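Most guides to checking how walkable a suburb is will tell you to look up its score on a website and leave it there. I don't trust those scores much. They measure how far you are from a supermarket in a straight line, and I have yet to meet anyone who walks through fences. What follows is how to do a walking check yourself before you sign a lease, with a pen, a watch and an afternoon. It won't give you a tidy number. I think it'll give you something more useful, but test that for yourself.
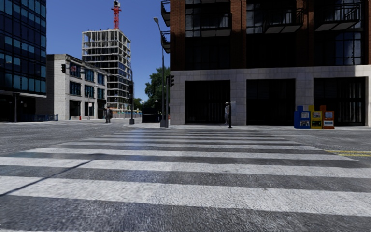 **Mārtiņš Tamošiūnaitė**

10/04/2024

## What you need

- A paper map, or a printout with the street names showing
- A watch with a second hand, or your phone
- The shoes you normally wear
- Something heavy in a bag, about what a small shop would weigh

Leave the step counter at home. I walked 3,402 steps on my first check of Tollcombe and I still couldn't tell you what that proved.

## Step 1: Pick your real trips

Write down six places you went last week. Don't write the ones you'd like to go to. Everyone puts down the library and the pool, and then it comes out that they drove to the chemist and the bottle shop. If you haven't been to a yoga class since June, it isn't a trip.

Mark each one on the map, or the closest match near the new address. Anything you can't match gets a cross. Leave the crosses where they are, even when the agent says there's one opening soon.

## Step 2: Walk the two that matter most

Do them both ways. Agents like to quote the downhill direction.

Carry the bag on the way home. If you're checking for someone with a pram or a walker, borrow one, because kerbs that look fine to you can be a real nuisance on wheels.

Start the watch at the front door and stop it at the counter or the platform, wherever the trip really ends. "Five minutes to the station" often means five minutes to the edge of the station car park.

## Step 3: Time your waits separately

Plenty of people skip this and I think it's the biggest mistake in the whole job. At every signal, note the time when you press the button and again when you get the green. Write the waits in their own column.

A crossing on a map tells you somebody painted a crossing. It doesn't tell you how long you'll stand beside it, or whether you'll get across in one go. On the main road in Tollcombe I spent nearly 2 minutes at one set of lights, and then had to do it all again to reach the other corner. The score website gave that corner top marks.

Also check:

- Does the green man last long enough for a slow walker?
- Do turning drivers give way, or do they creep?
- Is there a crossing where people want one, or are they cutting over further down?

For that last one, stand still for a while and watch. Worn tracks in the grass are better evidence than any council brochure.

## Step 4: Check the bus as if you had to rely on it

Being near a stop counts for very little. Look up the timetable for the hours you'd travel, including the last bus home, and then go and wait for one.

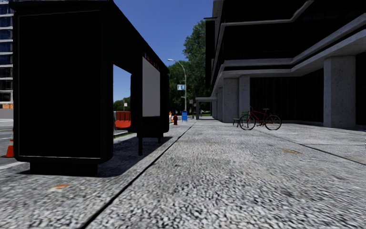
Take the wait seriously. Stand there for as long as the timetable says you should, and write down when the bus turns up. Do it twice if you can, once in the morning and once after tea. One late bus proves nothing, and neither does one on time.

While you're waiting, ask yourself where you'd stand in sideways rain, whether you'd be happy there after dark, and how you'd get across the road on the return trip. People forget that the stop home is usually on the other side.

I tried the Prakstead app for live times and got a different answer each time I opened it. It may work better where you are. I went back to the printed timetable and my watch.

## Step 5: Add it up, but not too neatly

For each trip, put down walking time, waiting time and a plain yes or no: would you do this on a tired evening? The yes or no is the part I'd go by. I've seen people build lovely spreadsheets with weightings for shade and slope, and then rent the place they'd already fallen for.

If more than half come back "no", assume you'll be driving and work out the petrol and parking before you compare rents.

## What this won't tell you

It covers one afternoon in one sort of weather. It can't tell you what the footpath is like in winter, or whether they'll cut the bus route. Ask a neighbour about both, and take the first answer with some salt if they've only lived there a few months.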